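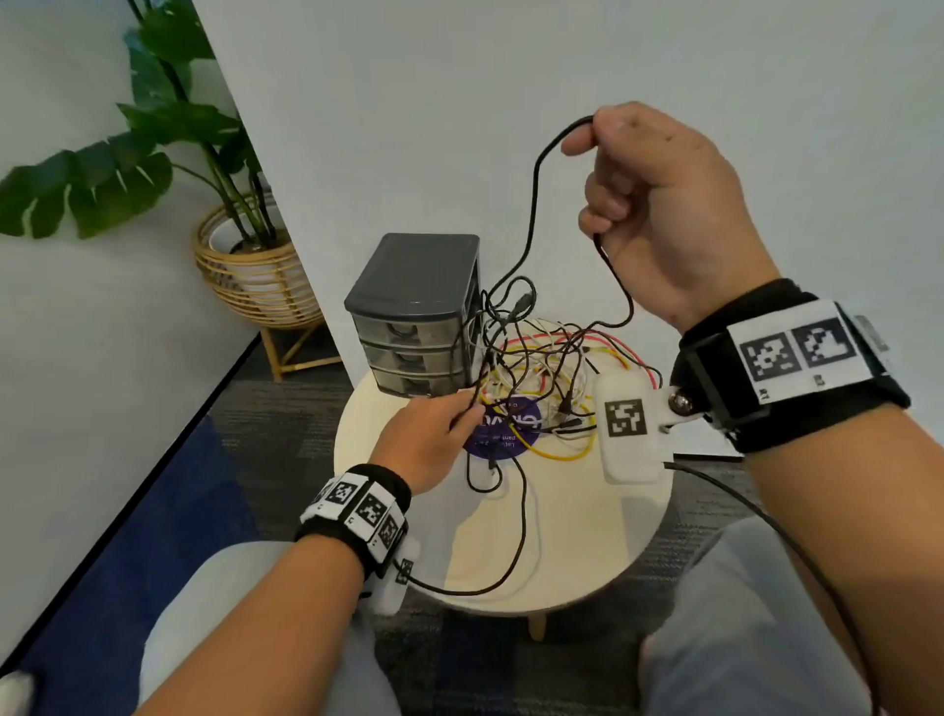

Untangling Cables When Your Hands Are Being Recorded

In our workshop we record hand work for a learning system, and cable sorting is one of the tasks. With the marker bands on both wrists you move a little differently than at home. These tips come from 74 recordings that I made in July, and from the mistakes in them.

1. Put the bands on first, then sit down. The markers should lie flat and face up. If a sleeve touches them, fold it back two times.

2. Lead the cables of your own bands away from the pile. I once pulled for a long time on a black cable that was my own.

3. Lift one cable with the right hand and let it hang over the finger. With the left hand search where it goes into the pile. Don't pull yet.

4. Work slowly, but don't stop in the air to think. A long pause is also learned by the system. If you need to think, rest both hands on the table.

5. Start with the cable that lies on top. Thin wires come last, they go around everything.

6. When a knot doesn't open in 5 tries, put it down and take another one. Keep the recording anyway - Ravindran Mathew, who checks our files, wants the failed tries too.

7. Use a small drawer box for the sorted pieces, and keep the drawers closed while you untangle. Open drawers catch the plugs.

8. After the session, mix the pile again by hand. If you only push it together, the next recording will be too easy.

Wipe the markers with a dry cloth in the evening. Spray makes the print weak.

Kianoush Fallahi

Recent tips
Folding towels with wrist bands on
How to label a failed try
Sorting screws by length
Storing marker bands between sessions

Contact | © Flonddale Workshop Pages | Back to top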